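Re: [nuddale-growers] feeding seedlings, how much??

Alper Soylu wrote:

> Bought the seaweed concentrate everyone goes on about. Label says 10 mL to a full can but my seedlings are in tiny pots. Do I just guess? Lost half the tomatoes in August and don't want to do that again.

Hi Alper, quick one, kids in the car.

Don't guess. Make a weak batch first — 2 mL in 2,000 mL of rainwater — then give that out with a dropper. Cheap plastic ones are fine.

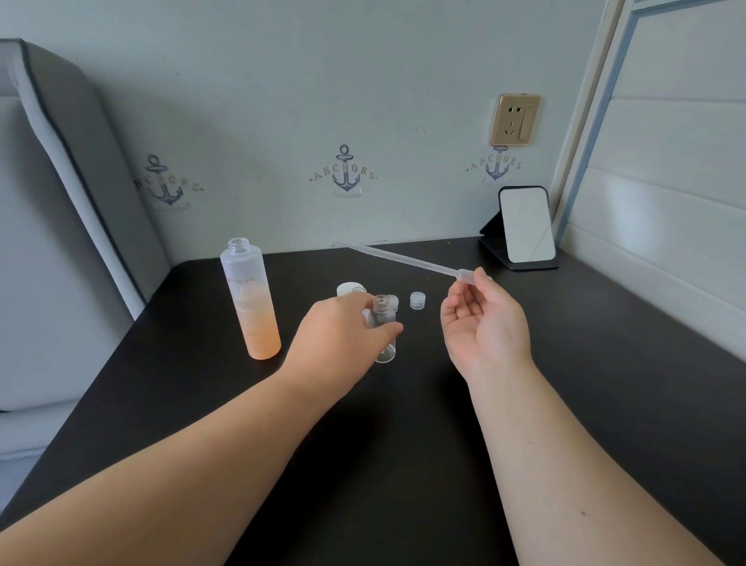
Morning only, and soil not leaves. If the leaf tips go brown, stop for a fortnight. Plain water in between. Tomatoes sulk in the cold anyway so August might not of been your fault.

Old bottles are OK for the mix but rinse them properly and write on the outside what's in there. Keep it out of the sun, the colour goes off and it stinks. 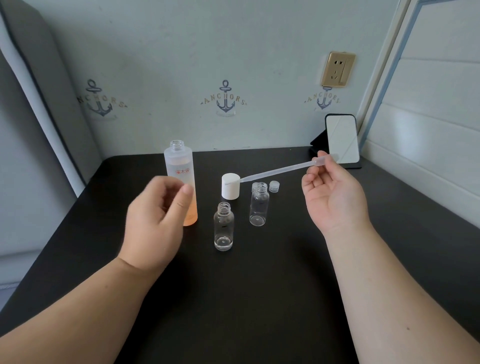 Also the Hekcombe swap is still on, bring labelled pots pls. I've got spare basil and far too many zucchini. Will reply to the mulch thread tonigt.

Cheers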